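The Uka Children's Museum
Learning Pages: Food and the Home

How Does Bread Become Toast?

Toast is one of the simplest foods prepared in a kitchen. A slice of bread goes in pale and soft, and a few minutes later it comes out brown and crisp. It smells different and tastes different, and it even makes a different sound when you bite into it. This page explains what happens to the bread, and how toast is used to make a sandwich. It is intended for readers aged 8 to 12 and may be read alone or with an adult.

What is bread made of?

Most bread begins with flour, water, salt and yeast. Flour is made by grinding grain, usually wheat, into a powder. Yeast is a tiny living thing, far too small to see without a microscope. When yeast is mixed into dough, it feeds on sugars and gives off a gas called carbon dioxide. The gas makes bubbles, and the bubbles make the dough rise.

When the dough is baked, the bubbles leave small holes behind. Bakers have a special word for the soft inside part of a loaf. They call it the crumb. This can be confusing, because the little pieces that fall on the table are called crumbs as well. The outside of the loaf is the crust. It becomes darker and harder than the crumb because it gets hotter and loses more water in the oven.

Some loaves have a smooth, plain crumb. Others have specks in them, which may come from seeds, whole grains or bran. Bran is the outer layer of the grain.

What does heat do to a slice?

Two important things happen when a slice of bread is toasted.

First, the surface dries out. Fresh bread contains a good deal of water. Heat turns some of that water into steam, and the steam escapes into the air. The outside of the slice becomes firm while the middle usually stays softer.

Second, the surface changes color. Bread contains sugars and proteins. When these become hot enough, they react with each other and make new substances that are brown and full of flavor. Scientists call this the Maillard reaction. You may say it as "my-YAR." The same reaction browns the outside of a roasted potato and the top of a cookie.

The reaction needs a dry surface as well as high heat, so a slice does not brown right away. For the first part of the toasting time it may seem that very little is happening. Then the color arrives quickly. If the bread is heated for too long, it turns black and tastes bitter. At that point it has burned.

Why is toast not the same color all over?

If you examine a piece of toast carefully, you will often find several shades of brown. The crust was already brown before toasting began, and it usually stays the darkest part. Thin places and raised places may brown faster than the rest. The kind of bread matters too. A loaf made with milk or honey contains more sugar than a plain loaf, and it darkens sooner.

From toast to sandwich

A sandwich is made by placing a filling between two slices of bread. Cheese, egg, sliced vegetables and many other foods can be used. Toasted slices are stiffer than fresh ones, so they hold their shape well and do not bend as easily when the sandwich is lifted. A dry, toasted surface also takes longer to become soggy when a moist filling is added.

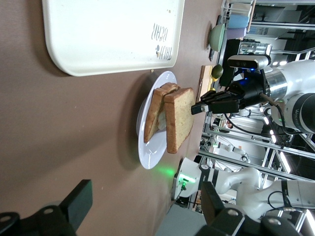

Two slices of toast with a pale filling, on a white plate. The crust is darker than the crumb.

A plate with a raised rim is a good choice for serving toast. The rim helps to keep crumbs from sliding onto the table. A tray is useful when food must be carried from one room to another, and its raised edge does the same work on a larger scale. Trays and plates should both be wiped after use, as even a dry food such as toast leaves crumbs behind.

Why does toast make so many crumbs?

Fresh bread bends when it is pressed. Toast has lost water from its surface, and a dry surface is brittle, meaning that it snaps when it is pushed or cut. Every bite and every cut breaks off small pieces. Darker toast is drier, and it generally makes more crumbs than lighter toast.

Try it yourself: The Toast Color Test

An adult must be present for this activity. Toasters become very hot. Never put a fork, a knife or your fingers inside one.

You will need four slices from the same loaf, a toaster, a plate, a pencil and paper.

1. Leave the first slice untoasted.
2. Ask the adult to toast the other three slices, one at a time: one on a low setting, one on a medium setting and one on a high setting.
3. Let each slice cool, then place all four in a row.
4. Draw each slice and write down its color.
5. Press the middle of each slice gently with one finger. Write down whether it bends or feels stiff.
6. Break each slice in half and listen. Which one makes the loudest sound?

You may repeat the test with a different kind of bread and compare your two sets of notes.

Words to know

Bran: the outer layer of a grain.
Brittle: hard, but easily broken.
Crumb: the soft inside of a loaf, or a small piece that has broken off.
Crust: the firm outer part of a loaf.
Maillard reaction: a change that takes place when sugars and proteins are heated together, making food brown and adding flavor.
Yeast: a tiny living thing that makes dough rise.

Information for teachers and families

The Toast Color Test takes 30 minutes, including time for drawing. Please check for food allergies before the activity begins. Bread commonly contains wheat and may also contain milk, egg, seeds or nuts.

Text by Hernán Zapata, Education Department. Page reviewed 2nd June. The next page in this series, "Why Does Dough Rise?", will be available in October.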